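Summer cookout season and the Girnholm kitchen

The Girnholm community kitchen opens for the summer on June 1, 2023, with the same hours as last year: noon to 7 p.m., closed Mondays. The side door on Economou Street is the one to use until the front steps are repaired.

The burger nights are back as well. We served more than 700 plates at them last summer, and the line was too long on most evenings. This year there will be 2 grills going, and tickets will be sold at the window before you join the line. A plate is $9 and comes with slaw or beans. Kids under 5 eat free with an adult.

Precious Mabaso is running the grill schedule again. If you can take a shift, put your name on the sheet by the pantry. Shifts are 3 hours long and include a meal. You need a food handler card to cook, but not to sell tickets or wipe tables. The county class was full in February, so sign up early if yours is about to run out.

A few notes for people cooking at home. Ground beef should reach 160 degrees in the middle, and color is a poor guide to whether it has. Push the thermometer in from the side so the tip ends up in the center of the patty. Keep raw meat in the fridge until the grill is ready, and use a clean plate for the cooked burgers. 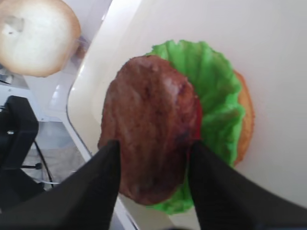

Photo: Plindau Newsletter

Buns this year come from Isto Bakery, which also has a sesame-free one. Ask for it when you buy your ticket. We are still short on coolers, and any size will do. Drop them off at the side door during open hours with your name taped to the lid.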